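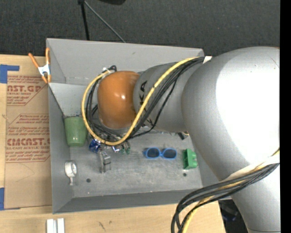
Adebisi wrote on Jul 1, 2019:

> I would stop putting everything in one tray. We did it at Udum
> for a whole winter and all it got us was a pile. Sunglasses and
> cups go back to people, wrappers go in the trash, and the
> electrical parts are the only thing worth a sort. If you mix
> them, someone ends up throwing out a good connector along with
> the candy papers.
>
> Also, does the tray have to be metal? Ours was plastic and a
> lot quieter.

I agree on the wrappers. They should never get as far as the tray, and I'll put a trash can at that end of the table. The blue one and the little silver and blue piece can go today.

I don't agree on the rest. The gray tray is where loose things from the benches land until they are sorted, and I would like to keep it to one place. When we had separate boxes for personal items and parts, people didn't read the labels and we had to look in both anyway.

What I propose:

Cups and glasses (the kind you wear) stay in the tray until the end of the day, then move to the shelf by the door. If you are missing sunglasses with blue frames, please check before you buy new ones. The pale green cup also needs to go home.

Terminal blocks go back in the Vimon drawers. The green ones are in drawer 34. If the screws are stripped, throw the block out. We had 1,588 small parts on the last stock list and don't need to save bad ones.

Plugs go in drawer 41, gray or otherwise.

Gauges I am less sure of. There is a round one with a white face in with the rest, and I don't know which bench it came off. We have no drawer for gauges. Could someone from the Nesari side tell me if they want them kept together over there?

On metal or plastic: the sheet metal tray is scuffed but it is sound, and the sloped sides make it easy to get small parts out. I don't mind the noise. Please leave the orange-handled clamp on the corner where it is.

If there are no objections I'll write this up on a card and tape it to the wall. We can look at it again in September.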